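3.2 収納容器と対象物の選定

本節では、家庭内小物の一時収納における配置の偏りを調べるために用いた容器と対象物について述べる。片付け行動に関する従来の検討では、棚や引き出しのように区画が明確な収納具が主に扱われてきた。一方、居間や洗面所では、用途の異なる小物が一つの浅い容器にまとめて置かれることが多い。この種の混在収納では物品の姿勢が定まらず、取り出しやすさは個数よりも向きと接触関係に左右されると考えられる。

対象物は、Dusora分類表の日用品および玩具の項から、形状の異なるものを選んだ。選定にあたっては、(a) 片手で把持できること、(b) 横倒しの状態でも破損しないこと、(c) 外形に明瞭な非対称性があること、を条件とした。(c) は、姿勢の記録において底部と頭部の向きを判別するために必要である。スプレーボトルは胴部と頭部で断面が大きく異なり、植木鉢形のカップは底側と縁側で径が異なるため、いずれもこの条件を満たす。ゴム製のアヒルは曲面が主体で、頭部の方向により姿勢を一意に記述できる。ブロックは面ごとの凹凸が異なり、傾きの記録に適する。

容器には側面が傾斜した灰色の大型の箱を採用した。内部は長手方向に二分され、物品は広い側の区画にのみ投入する。傾斜した側面は、物品が壁際で直立せずに寄りかかる状態を生じやすい。容器の底面には使用に伴う擦り傷があるが、Teltholm試験室での予備測定では、傷の有無による停止位置の差は認められなかったため、研磨等の処理は行っていない。

投入は1回の試行につき一括で行い、静止後の姿勢を記録した。試行数は242とし、各試行の間に容器を空にして60秒の間隔を置いた。姿勢は「直立」「横倒し」「傾斜」の区分で符号化し、物品間および物品と壁面の接触を別欄に記した。判定は2名が独立に行い、不一致の場合は協議により決定した。記録様式はViroreo版の書式に準じる。混在した状態の一例を図2に示す。
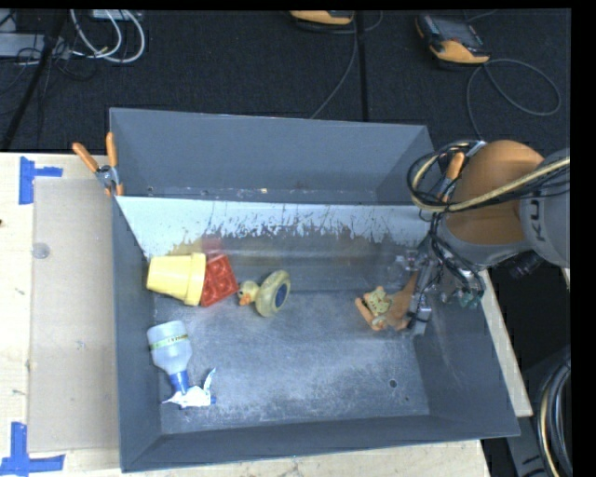

図2 混在収納の状態。横倒しのカップの縁に赤いブロックが接している。

接触関係の符号化では、縁や角など局所的な部位での接触と、面全体での接触とを区別した。前者は一方の物品を取り出した際に他方の姿勢が変わりやすく、後者は両者が同時に移動しやすい。この区別を設けない場合、隣接する物品の組はすべて同一の符号となり、取り出し順序の影響を分析できない。また、ブロックのように平面をもつ物品が他の物品に寄りかかる場合は、鉛直からの傾きが小さくても「傾斜」とした。

壁面との接触については、Nedeljković指標を片付け容器向けに修正して用いた。元の指標は壁面が垂直であることを前提としており、傾斜壁では接触を過小に評価する。そこで、物品の最下点ではなく壁面に最も近い点を基準とし、底面への投影距離を算出した。修正後の値の分布と、区分ごとの取り出し時間との関係は4.1節で報告する。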